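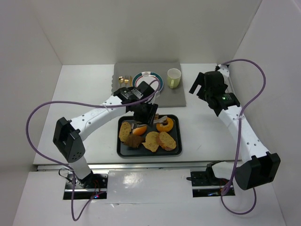
How many episodes do we need before a training run on the plate-serving task is worth the electricity?
400 good ones, where good means the operator finished the task and the recorder kept every stream to the end.

Ticket: episodes saving short, breakfast task
Project: Pridita
Opened by: Kanokwan Thaweesak
Assigned to: Chaiwat Paisan
Status: open, lower priority

Kanokwan
The counter on the operator screen says 400. The folder on Hesto says 400. I was about to buy myself a pastry. Then I ran the checker and 87 of them have fewer action rows than video frames. The video plays fine to the end. The joint log just loses interest partway through, usually when the left arm is over the tray.

Chaiwat
Is it one operator or all of them?

Kanokwan
All of them, including me, so I can't blame the night shift. I tried.

Chaiwat
Please send the recorder log from any bad one. The whole file this time, not a photo of your monitor.

Kanokwan
Attached. The photo was perfectly readable.

Chaiwat
OK. Left arm log stops, right arm log keeps going, no error raised. The writer for the left side fills its queue and then drops rows without telling anybody. Very polite of it. Did someone change the logging rate?

Kanokwan
Srisuk got the new config in December. I copied it over to Uruvmont so the two stations would match.

Chaiwat
That would be it. Srisuk has the fast disk. Uruvmont has whatever was in the closet. Try this:
Stop the recorder.
Set the queue back to the old value in the station file (the station file, not the shared one).
Restart, record 4 episodes, run the checker on each before you touch anything else.

Kanokwan
Did that. 2 clean, 2 short.

Chaiwat
Did you restart the left arm's process too? It reads the config once at launch and then never again, like most of us with manuals.

Kanokwan
I had not. Restarted, recorded 4 more. All clean.

Chaiwat
Good. Don't delete the 87. Move them to a folder called short and leave the names alone. The video might still do for the vision side.

Kanokwan
Moved. So I owe you 87 more breakfasts.

Chaiwat
Yes. Change the food layout between takes, please. Last batch had the same layout for an hour and the policy learned to reach for a spot on the tray whether or not there was any food on it.

Kanokwan
Noted. Leaving this open until the checker runs on save by itself. Who owns that?

Chaiwat
You do, as of this ticket.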